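Three months with the arm at the bin station

17 Mar 2026

The robot went live at our returns area in December, and I've had enough emails asking how it's going that I'd rather write it down once. I run the second shift. Before that I worked returns myself for 6 years, so I know the job it was bought to do.

Returns come back to us in cardboard boxes, mostly small, and in loose parts that people forgot to pack. Somebody has to get all of it into bins, get the bins to the shelves, and tell Tefera, our inventory system, where everything went. It used to take 4 people a shift. Now it's 3 people and the robot, with Segundo Bedoya moved over to inbound. He kept his pay grade. I was in the meeting when that was promised, and I checked his first two pay stubs with him.

The part that has changed most is the bending. Our bins sit on the floor and always have, and by the end of a shift your lower back knew the total. The robot does the floor bins now. We do the shelves, the small hardware, and anything it stops on. It stops a fair amount. Shiny black plastic was bad through all of January, and one of us had to walk over and clear the fault each time. A software update helped, though I still wouldn't leave it alone with a full load.

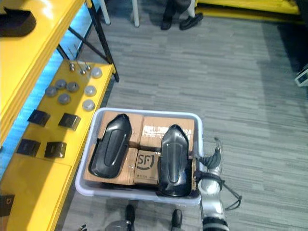 Gleice Meireles read a draft of this and told me I was making it sound easier than it is. Her back feels better, she said, but her head is more tired, because she used to finish a bin and be done with it, and now she spends the whole shift half listening for the fault tone. She also wants it written down that clearing faults isn't in anyone's job description yet.

She's right on both counts. I've asked for fault clearing to be added to the posted duties, with the training hours counted as paid time. Fitzgerald Szabo in operations has had the request for two weeks.

On speed, we closed 1610 returns last week. That is close to what four of us did in a normal week last fall, so anyone expecting a big jump will be disappointed. Misplaced parts are down, mainly on nights when we're short a person.

The other thing I'm watching is breaks. The robot doesn't take one, and when people come back there's a row of finished bins waiting to be shelved. A couple of the newer hires started cutting lunch short to keep up. I now pause it when we go to lunch. It takes a minute to start again.

Next month they want to try it on the outbound side.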